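Tablecloth drop

In table linen, the drop (also called the overhang) is the vertical distance between the edge of a tabletop and the lower edge of the cloth covering it. It is the main measurement used in sizing tablecloths, table skirts and fitted covers, and is normally given in inches in the United States and in centimeters elsewhere. The drop is measured on one side only. A cloth that is 20 inches longer than its table therefore has a drop of 10 inches at each end when centered.

Calculation

For a rectangular table, the required cloth length equals the table length plus twice the drop, and the required width equals the table width plus twice the drop. For a round table with a round cloth, the cloth diameter equals the table diameter plus twice the drop. Hem allowance is added before cutting and does not form part of the finished drop.

A square cloth on a round table has an uneven drop. It is shortest at the midpoints of the four sides and longest at the corners. A rectangular cloth on an oval table behaves in a similar way, and for this reason oval cloths are cut with rounded ends when an even hem line is wanted.

Common lengths

Trade usage recognizes several ranges, although the limits differ between suppliers.

Short drop: 6 to 8 inches. Used for everyday dining, where the cloth should stay clear of the lap.

Mid drop: 10 to 15 inches. Used for seated meals of a more formal kind.

Floor length: 29 to 30 inches on a table of standard dining height. Used for banquets, buffets and display tables. The hem is usually set about half an inch above the floor to prevent wear and tripping.

Puddled: longer than floor length, with the excess gathered on the floor. Puddled cloths are limited mostly to side tables that are not approached from all sides.

Rental stock is generally cut for floor length on standard folding tables. The Sorbridge rental catalog, for instance, lists 167 combinations of table shape, table size and drop, of which 50 are held in more than one weight of fabric.

Effect of fabric

The hanging edge of a cloth is affected by the weight and stiffness of the material. Light woven cottons fall in narrow folds and move easily in a draft. Heavy materials such as felt, velvet and pile fabrics fall in broad folds or stand away from the corners. Padding laid under the cloth raises the top surface slightly and shortens the finished drop by the thickness of the pad at each edge.

Stretch is a further source of error. Woven cloth cut on the bias lengthens under its own weight, and round cloths, which have bias sections at four points of the edge, may show a wavy hem after hanging. Makers allow the cut piece to hang before hemming and then trim it level.

Washable cloths lose length in the first few launderings. Efe Igwe, in a handbook prepared for the Prolulton linen service, advised adding a shrinkage allowance to the full length of the cloth and not to the drop alone, as the part lying on the tabletop shrinks at the same rate as the part that hangs.

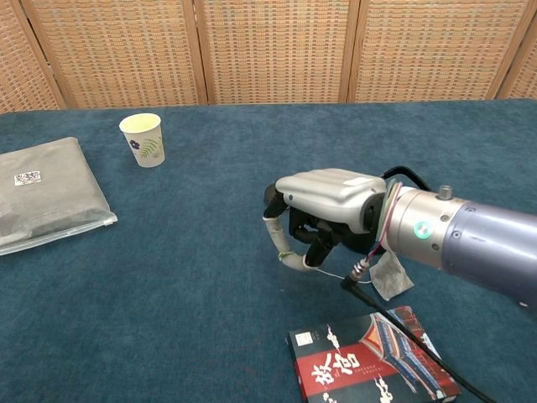 Securing the cloth

A cloth with a short drop has little hanging weight and is more easily pulled out of position. Clips, corner weights and elastic edging are the usual remedies. Weights are sewn into the hem or attached to it with small clamps. Fitted covers, in which the drop is formed by sewn side panels, avoid the problem but can be used only on a table of matching size.

Corners

On rectangular tables the corner of a square-cut cloth hangs lower than the sides. With a floor-length drop, the surplus is folded under, pinned into a box pleat, or removed by rounding the corner to a radius equal to the drop.

See also: Table skirt; Table runner; Silence cloth; Hem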